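# Bedside corners: the Drodcombe gallery

Welcome to the smallest corner of our gallery, and my favourite by miles! The bigger pages are for lobbies, windows and staircases, and plenty of you have told me you enjoy those, but my heart belongs to the bit of a room between the pillow and the wall. It's where your glasses go, and your book, and the glass of water you'll knock over at three in the morning. Get that bit right and people sleep well and say nice things at breakfast.

We did up six guest rooms at Drodcombe in the end, after a March full of dust sheets and paint cards, and the bedside corners took more evenings of talk than everything else put together. I've written the notes up at some length here, as several of you wanted the detail and I am very easily persuaded.

Page last updated 09/07/2023.

## The walls

Cream. I know, I know. We had eleven pots of something braver lined up on the windowsill of the room we call Ciltia, and I was all ready for a deep green behind every bed. Then we put the lamps on and the green went the colour of a pond. The cream looked lovely by daylight and lovely at night, and it makes white bedding look warmer than it has any right to. I was won over inside an evening (I still have the green, and the downstairs cupboard is now very glamorous).

Two coats everywhere, three where the old picture hooks had been filled. If you're doing the same, paint behind the nightstand properly, right down to the skirting. We skimped in the first room and you could see a tidemark from the doorway as soon as the furniture shifted an inch.

## The nightstands

Oh, these. I could go on about these all day. We wanted wood you'd actually want to put your hand on, something light and a bit orange, with a plain white drawer to stop it getting too heavy next to the bed. We found them through Nellumis, a little workshop that was clearing a line, and the whole lot came to £509 delivered, which I thought was marvellous.

The open shelf at the bottom is the best part for me. Guests put shoes on it, or a laptop, or a paperback they've given up on, and the housekeeping round can see at one glance whether anything has been left behind. A closed cupboard would have held more, but how many phone chargers we've posted back to people over the years! I don't miss that at all.

One small tip if you're buying: measure the top of your mattress with the duvet on. Ours come up a good deal higher once the bed is made, and the first sample we tried looked like a footstool beside it. The ones we kept are 51 centimetres high and you can reach the top lying down without any mountaineering.
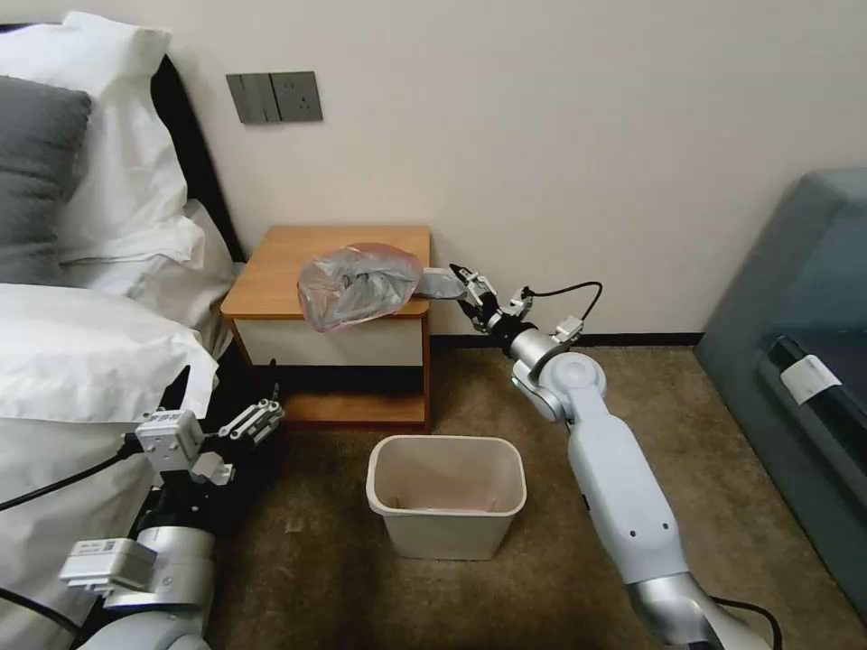

*Bedside corner with its white-fronted drawer and open shelf, a crumpled bag on the front edge of the top and the beige bin on the floor in front.*

The thing I love most about this corner is how the wood and the wall get along. There's not much colour going on, with white linen on one side and cream above, so that light orange-brown does all the cheerful work by itself. The dark headboard gives it a bit of backbone too. We very nearly went for pale headboards throughout and I'm so glad we were talked out of it.

## The bed

White on white, with one dark grey pillow. That single grey pillow caused the longest argument of the whole project. One camp said it looked like a mistake, the other camp (mine) said it was the only thing stopping the bed from floating off. We tried two and it looked like a pair of boots. We tried none and it looked like a clinic. One it is!

The duvets are Cozma, the thick sort, and they fold up into great soft heaps along the edge of the bed. I adore it. They're a nuisance to wrestle into their covers, and for the first few weeks every change of linen took twice as long as it should have, but there's a knack: turn the cover inside out, get both hands into the far corners, grab the duvet through it and shake like mad. After that it's quick, and rather satisfying.

We ended up with 117 white pillowcases in the linen cupboard, which sounds ridiculous until you have a full house and a rainy week. Buy more pillowcases than you think. They vanish into other people's laundry, they get lipstick on them, and somebody always uses one to polish shoes.

## Switches and sockets

Grey panels, three rocker switches on the left and a socket on the right, up on the wall over the nightstand. I can't tell you how pleased I was when these went in! The old rooms had one switch by the door and a socket behind the wardrobe, so bedtime was a matter of turning off the light and then feeling your way back with your arms out.

The grey was a bit of a gamble on cream. White would have disappeared, and part of me wanted it to disappear, but a visitor in a strange room in the dark needs to find the thing, and a little contrast does no harm. It picks up the grey of the pillow as well, so I can pretend we planned it.

Rocker switches also have a good firm feel under a sleepy thumb. We had a demonstration of some touch-sensitive ones and I spent ten minutes stroking a wall. No thank you.

If you're rewiring, have the socket put above the level of the nightstand top. It costs very little at that stage and it saves everyone crawling about on the carpet with a torch.

## The humble bin

Yes, I'm giving the bin its own section, and I'm delighted to. A plain beige one, rectangular with tapered sides, small enough to tuck in near the bed and wide enough at the top that you can drop a tissue in without looking. We tried round ones and they rolled about whenever they were kicked. We tried a very smart woven one and it couldn't be wiped. This shape goes flat against the furniture, rinses out under a tap, and stacks with its friends in the cupboard.

Put it on the floor by the nightstand and people will use it. Put it under the desk on the far side of the room, as we used to, and the bedside fills up with wrappers and ticket stubs and all the little bits of a day out. I was amazed at what a difference a few steps made.

## Keeping the corner nice

Quite a few of you have asked about the daily routine, so here's ours, for what it's worth:

- Top of the nightstand cleared first, then wiped with a barely damp cloth, going with the grain.
- Drawer opened every single time. Socks live in drawers, and so do passports.
- A look at the open shelf, a quick dust right into the back corners.
- Bin emptied and put back in the same spot.
- Switch panel wiped with a dry cloth.
- Pillows last, white one propped up at the back and the grey one in front.

It takes a few minutes a room once you've got a rhythm. I like doing it with the window open and the radio going somewhere down the corridor, and I've been known to stand in the doorway afterwards just to have a look at it. A made bed and a clear bedside! Small pleasures, but I'll take them.

## Things I'd change

The wood shows water rings if a glass is left overnight, so we've added little cork mats and they're doing the trick. The drawer runners were stiff on one or two and wanted a rub of candle wax. I'd also have asked for the nightstands a touch wider, wide enough for a lamp and a teapot at once, as our tea trays are generous and there's always a bit of juggling.

Next on the list for this page are the reading lamps, which are finally on order in brass, and the window seat in Ciltia if the cushions ever turn up. If you have a bedside corner you're proud of, do write in and tell me what's on it. I read every message, usually in bed.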